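Setting up a drying area for plastic cups on a worktop

Posted by Booker Whitfield, 3rd November
Filed under: Kitchen, Washing-up

Plastic tumblers hold water longer than glass or china. Droplets cling to the inner wall, and a cup stood mouth down on a flat surface traps damp air. The method below uses an open wire rack and suits a kitchen with no draining board next to the sink.

What you need

An open wire rack, flat, without a solid tray
A length of wooden dowel, longer than the rack is wide
Two cotton tea towels
Washing-up liquid
Bicarbonate of soda (for stained cups only)

Step 1. Clear and wipe the worktop

Wipe the surface with a damp cloth and dry it. Check for dark marks by looking along the worktop at a low angle. Grease left on the surface will transfer to the rims.

Step 2. Place the rack

Lay the rack flat, with its long side parallel to the back edge of the worktop. Leave a hand's width between the rack and the wall. If the rack rocks, bend the low corner gently until all corners touch.

Step 3. Add the dowel

Rest the dowel across the rack so that one end projects past the side. Each cup leans against it with one side of the rim raised, and air can get in underneath. A diagonal position gives room for large cups at one end and small ones at the other.
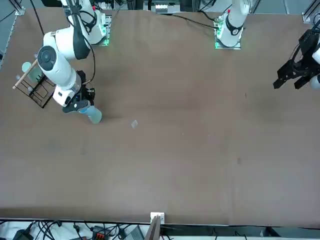

Light blue cup on its side, with the rack and dowel to the left.

Step 4. Wash and shake

Wash the cups in warm water, rinse in cold and shake each one twice over the sink. Tip the cup on its side and turn it slowly to bring the remaining water to the rim. Blot the rim with a tea towel.

Step 5. Load the rack

Start at the back. Set each cup mouth down with its rim resting on the dowel. Cups must not touch. Lids and coasters go flat at the far end, clear of the cups. My rack takes 8 small tumblers. Anything over that goes on the second tea towel.

Step 6. Check and put away

Run a dry finger round the inside of the base. If it comes away damp, put the cup back. Do not stack cups until the whole batch has passed.

Cloudy cups

Soak for an hour in 1,000 ml of warm water with two tablespoons of bicarbonate of soda, then repeat from step 4. Fine scratches also look cloudy and will not soak out.

Updated to correct the rack position in step 2.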